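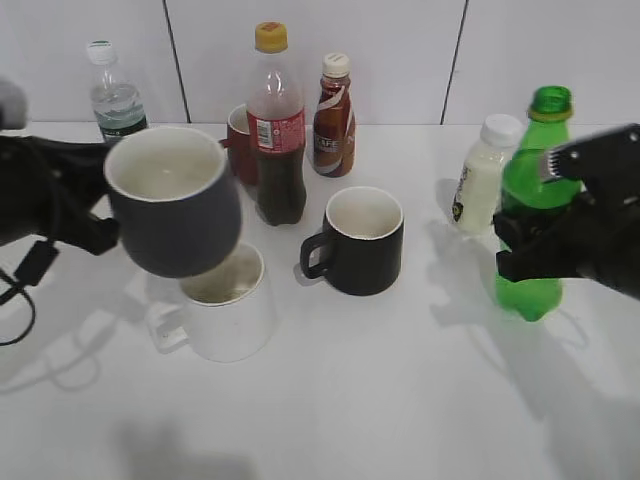

Stacking mugs without chipping them, and what to do with half-finished bottles?

Reading time: 3 min

Posted by Catalina Acuña

Hi all! I've just taken over the break corner at our shared studio in Flovham and I'm having way more fun with it than I should (I bought shelf liner on my own time, that's how bad it is). The trouble is space. There's one white table against a tiled wall and a single shelf 29 inches wide, and by 4 p.m. the table is all mugs and bottles. Water, cola, those little coffee drinks, something milky, most of them opened and abandoned with plenty left inside.

I'd love to stack the mugs two high so everything fits on the shelf. But our mugs don't match at all. Red, black, white, a dark gray one that's everybody's favorite, all from different sets. Last month I put one inside another and it got stuck so tight that I had to leave the pair in the sink overnight. Is stacking a bad idea with odd mugs? And how long do you let an open bottle sit before you pour it out?

Also, the pale ones get a brownish ring at the bottom that dish soap won't shift. Any tricks welcome!

Brahim Benjelloun

Oh, I love this kind of project! I ran the coffee corner at Ghoneim for 8 years and we had the same mixed bag of mugs, so let me pass on what worked.

Stacking is fine as long as the top mug sits on the rim of the bottom one and doesn't drop down inside. Try each pair once, gently, on the table. If the base of the top mug is wider than the opening below, great, they're a pair. If it slides in even a little, don't stack those two – that's how you get the stuck ones, and the glaze gets scratched too. Straight-sided mugs go on the bottom, wide-rimmed ones on top. Point the handles in opposite directions and the whole thing feels much steadier. Two high is plenty. I tried three once and swept up the result.

For a stuck pair, put cold water in the inside mug and stand the outer one in warm (never boiling) water for a few minutes, then twist. It's so satisfying when they let go!

The rings are just coffee or tea stain. Make a paste of baking soda and a few drops of water, rub it round with a damp cloth, rinse. Old stains may want a second go. Check any mug with metallic trim first, I'd skip the paste on those.

Bottles: anything with milk in it goes in the fridge right after opening, and if it's been out two hours, pour it down the sink. That goes for milky coffee drinks too. Cola just goes flat, so cap it tight and chill it. We kept a marker on a string by the fridge and everyone wrote their initials on the cap. Best thing we ever did!

Rellow1704

get a mug rack. I have a Ladilance one and it's fine, holds more than I own. no stacking needed

Catalina Acuña

Brahim, thank you!! I tried the pairs this morning and the gray mug sits beautifully on the white one. The red one doesn't sit on anything, so it gets its own spot at the end of the shelf. Baking soda is on the shopping list, and the marker on a string is going up tonight.

Rellow, I did look at racks, but there's a window over the shelf and I don't want to block the light. Does yours stand up or hang?

Rellow1704

hangs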